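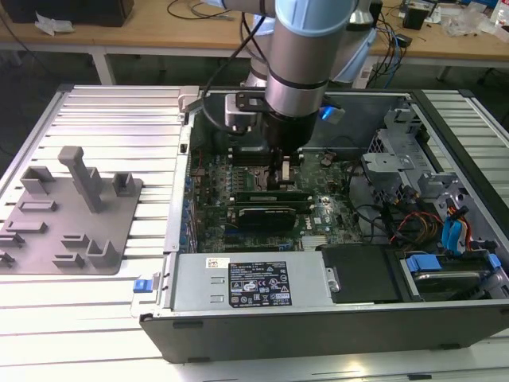 5. Working inside an open computer case

Read this section before you run any job on a desktop computer. It applies to every Posura cell, with or without the Trestdale practice board.

5.1 Before you start

1. Unplug the computer from wall power. Hold its power button down for 25 seconds.
2. Lay the case flat on the table with the open side up and push it against the stops.
3. Move loose cables away from the path of the gripper. Tape down any that spring back.
4. Set the arm speed limit to 25 percent. Lock the setting with the supervisor code.
5. Check that the stop button is within reach of where you stand.

CAUTION: Do not put your hands in the case while the arm has power. If a part needs moving, press stop first, then reach in.

NOTE: A power supply can hold a charge after it is unplugged. Never open its housing.

5.2 Handling memory and other thin boards

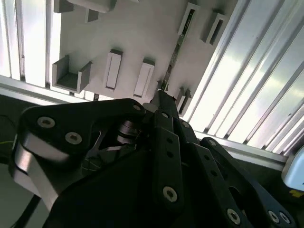 Text: Sekley Technical Writing, for Picard Automation
Revised October

Practice on the board before you work on a real computer. The same rules apply to both.

1. Grip the strip by its edge. Keep the fingers off the gold-colored pads wherever the part allows it.
2. Line the strip up with the slot before moving in. A tilted strip can jam or crack.
3. Push in short moves and watch the force reading. Stop if it passes the limit on your job sheet.
4. Open the fingers fully before you back the arm away.

If a part fails to seat after 2 tries, stop the job and check the slot by eye. Do not raise the force limit to get past a jam - call your cell supervisor.

5.3 Records

Write down every stop in the cell log, with the step number and the part. Inspect the fingertips every 600 cycles and replace them if the grip surface is worn.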